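# Sorting out the pens

The drawer under the phone charger wouldn't close on Thursday, so I took the whole thing out and tipped it onto an old towel. I'd been putting it off since we moved the desk into the front room.

Most of it was pens. There were hotel pens, a couple of chewed ones from when the kids were at primary school, and a stack of felt tips that had come with a Cledau planner I never filled in. The planner was in there too, with January done in my neatest handwriting and nothing after that.

I tested everything on the back of a power bill. If a pen didn't write after a good scribble, it went in the bin. I used to keep the doubtful ones and run them under the hot tap, and I can't remember that ever working for long. Anything that leaked went as well, including a Sima gel pen I paid too much for and liked a lot until it ruined the lining of a handbag.

Rubber bands went in a jar. Paper clips went in a mint tin. The dead batteries are in a bag by the front door, where they will stay until I next go past the drop-off at the library.

Peninah Biwott from work had told me to get one of those Drorumora drawer organisers, the grey ones that click together. I looked it up and it was $50 for the set. My drawer is also 2 cm too shallow for it, so that settled the matter. I cut down a cereal box for the envelopes and stamps and it fits fine. It looks like a cereal box.

The drawer now has envelopes, stamps, sticky tape, scissors and the spare keys in it. The whole job took an hour and 23 minutes by the oven clock, with a break for a cup of tea.

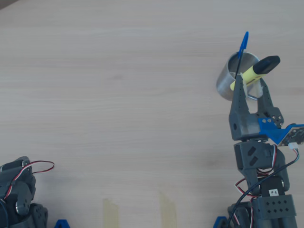 I've decided that whatever I write with every day should live on top of the desk and the rest can go without. For me that's a biro for lists and a highlighter for the kids' school newsletters, because I miss dates if I don't mark them. A metal cup does the job, and the blue pen with the cap and clip is easy enough to spot sticking up over the rim. The yellow highlighter with the black cap is the one I'd have in there too. I'm still looking for somewhere to put the rulers, which are too long for the cereal box, and the stapler is on the windowsill for now.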